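Herkeck Lunch Set — insulated bag with glass container

The Herkeck set is made for people who carry lunch from home to work or school. It has 2 parts, a soft insulated bag in dark navy and a glass food container with a sage-green lid. We have sold it in our Clillgate shop since February, and the colour is the same for all orders.

Before the first use, wipe the bag inside with a damp cloth and leave it open on a clean table until it is dry. 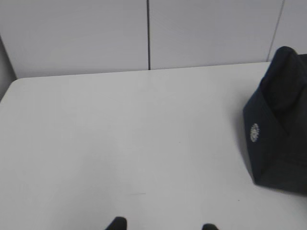 The bag

Soft fabric outside, zipper with a metal pull and ring, darker lining inside. The rounded handle is from the same navy fabric — it is comfortable also when the bag is heavy. For whole vegetables, such as a cucumber or a small squash, put them in after the container.
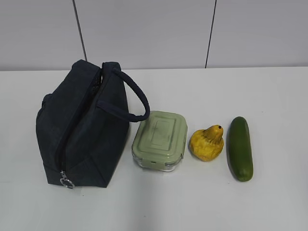 Can I put the container in the freezer?
Leave 2 cm free under the lid when you freeze soup or sauce, and let the glass warm up slowly before you heat it.

The container

Rectangular glass, with locking tabs on the edges of the lid. Weight of the full set is 500 g. Wash the lid by hand.

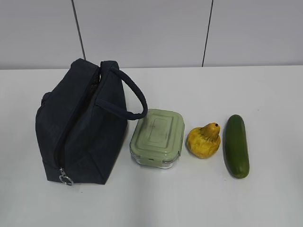 Herkeck bag in navy, container with lid closed. Vegetables not included.

Orders received before 9 in the morning on Thursday leave the same day. Spare lids are sold in packs of 4. For larger quantities please write to Riaan Du Plessis at the Clillgate shop.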